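October, 6:10 a.m.

Starter at the back of the counter had risen to just under the rubber band. Fed at 1:5:5 last night, kitchen at 22 overnight according to the dial thermometer, which reads a degree high. I have stopped correcting for it in these notes. All temperatures from here on are as read.

Aim for this week is to settle the bulk fermentation question. The last four loaves came out with a tight band along the base and one large tunnel under the crust. Damián Barrientos blames shaping. I blame the bulk. We have been over this by message since the end of summer and neither of us has changed a single variable at a time, so the argument has no data in it.

Formula today, same as the previous two bakes so that there is something to compare:

Strong white flour 80 percent, whole wheat 20 percent. Water 74 percent. Starter 15 percent. Salt 2 percent. The flour is Kellora, the same sack as before, rolled down and clipped. Whole wheat is the stone-ground from the Valdebenito mill shop, which drinks more than the bag claims. I held back 30 grams of water and put it in with the salt.

6:40. Flour and water mixed, no starter. Left covered for an hour. Dough temperature 23.

7:45. Starter in. It floated, for what that is worth. I don't put much weight on the float test; a stiff underfed starter will float and a good wet one can sink if it gets knocked on the way to the glass.

8:15. Salt and the reserved water. Took longer to come together than I would like, four minutes of squeezing before the puddle at the bottom of the bowl was gone. Dough temperature 24.

Folds at 8:45, 9:15, 9:45, 10:30. Strong after the third. The fourth was probably unnecessary and I will drop it next time, but dropping it today would have been a second change.

The one change today is the end point. Previously I ended bulk by the clock at five hours. Today I put a sample of dough in the straight-sided jar with a strip of tape and waited for the sample to rise by half. The jar sat against the bowl so the two would track each other. A small mass in glass gains and loses heat faster than a big one in stoneware, and I have no correction for that either. Vinh Mai keeps his jar inside the proofing box with the dough and says the lag disappears. I don't own a box. I have an oven with the light on, and it climbs to 30 if the door is shut and drops to 26 with a wooden spoon in the door. Used the spoon.

12:50. Sample at 40 percent. Bowl domed at the rim, some bubbles on the surface, edges starting to pull away when tilted.

1:35 p.m. Sample at 50. That is five hours and fifty minutes from the starter going in, so the clock method was cutting the bulk short by close to an hour at this kitchen temperature. It would account for the dense base.

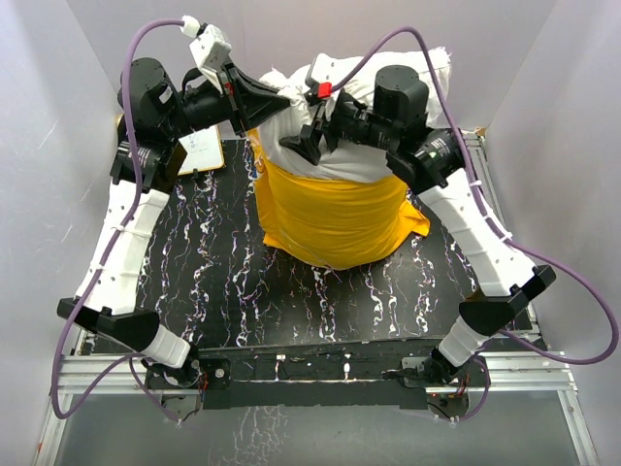
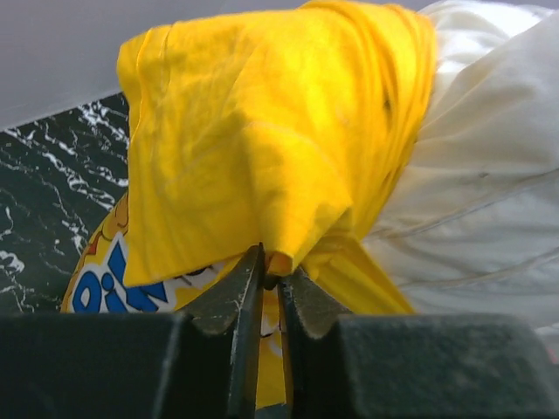

Gervasio Lucero, when I sent him the times, wrote back that fifty percent was still conservative for a dough with that much white flour in it and that he would have gone to seventy before touching it. He also asked what the dough temperature was at the end and whether I had been reading the jar from the top of the dome or from the edge.

Fair on both points. Final dough temperature was 26. I had been reading from the dome. From the edge it was a little lower, maybe 45. The tape has one mark on it and should have several. I will rule a proper scale on the jar with the paint pen.

On seventy percent, I am less sure. At 26 the dough keeps moving for a long time after it goes into the refrigerator, and mine is not a cold one. The top shelf holds 6 at best. If I take it to seventy and then retard overnight, I expect a slack loaf. He bakes the same day, which is a different process, and his numbers don't carry across without some allowance. Entered as a test for later: seventy percent, same-day bake, no retard.

1:40. Turned out, divided in two by eye and then corrected on the scale. Preshaped loosely. Rest of 25 minutes. The rounds spread a moderate amount and held an edge.

2:10. Final shape, both as ovals. One went into the long basket and one into the short one, which is really a bread basket from a restaurant supply sale with a liner in it. Rice flour only on the liners. The half-and-half mix I used in spring left gray patches on the crust.

2:20. Both into the refrigerator, lower shelf, in bags.

Other items. The lame needs blades; I am on the last corner of the last one. Descaled the kettle. The Pledosell scale has started to drift by two or three grams if left on for more than ten minutes, so I have been zeroing between ingredients and weighing the salt on the small pocket scale. Salt is the one where it matters. Two grams off on the flour is nothing, two grams off on the salt is a fifth of the dose.

Cost note, as I said in September I would keep one: flour, salt and an estimate for the oven come to less than half of what the bakery on the corner asks for one loaf. No labor counted. With labor counted the bakery wins easily.

9:30 p.m. Checked the baskets. The long one has come up perhaps a finger's width. The short one less, but it sits nearer the back wall, where it is colder. Poke test on the long one: slow return, small dent left. I would normally read that as ready, but cold dough springs back slowly anyway, so I am leaving both until morning.

Plan: oven on at 5:45 with the cast iron inside, an hour at full heat. Long loaf first. Twenty minutes lid on, 22 minutes lid off, same as last time. Short loaf straight after without resting the pot. Internal temperature to be taken at the center of each, and no cutting before noon. Last time I cut at nine and spent a page worrying about a gummy crumb that was only steam.

Starter fed again at 9:40, 1:5:5, marked.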